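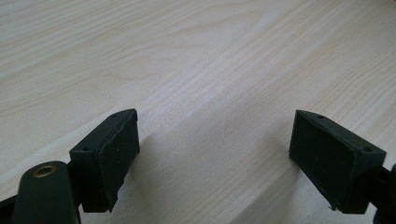
Hendrik Mkhize
Owner and buyer, Hanum Tea & Kitchen

Norkura Pour Kettle

I drink far too much tea, so kettles get a hard life at my house. The Norkura has been on my stove since February and it's the first one in years I haven't wanted to swap out (my wife is thrilled, she was running out of cupboard!).

What I love most is the spout. It's long and narrow, and it pours in a thin, steady stream even when the kettle is full to the line. My old Brerneck glugged and spat all over the counter. The handle stays cool on my gas burner, although I'd grab a towel if you're cooking over anything bigger.

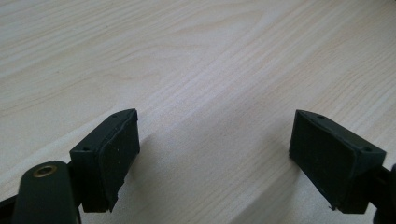

The lid fits tight, maybe a little too tight for the first week or so. Give it a small twist as you lift and it comes right off. There's no whistle, so if you tend to wander off and forget the stove, get the Theodorakopoulos instead. It's louder than my dog.

Capacity: 6 cups
Finish: brushed steel or black
Stovetops: gas, electric, induction
Dishwasher: no, please wash by hand
Item number: 426

Price: $244, filters not included

I know, that's a lot for a kettle. We do have 4 of the black ones with scuffed boxes going for less, just ask for them when you call. Steel is back in stock and ships the same day if you order before noon. Spare lids and knobs are on the parts page, and they fit the older model too.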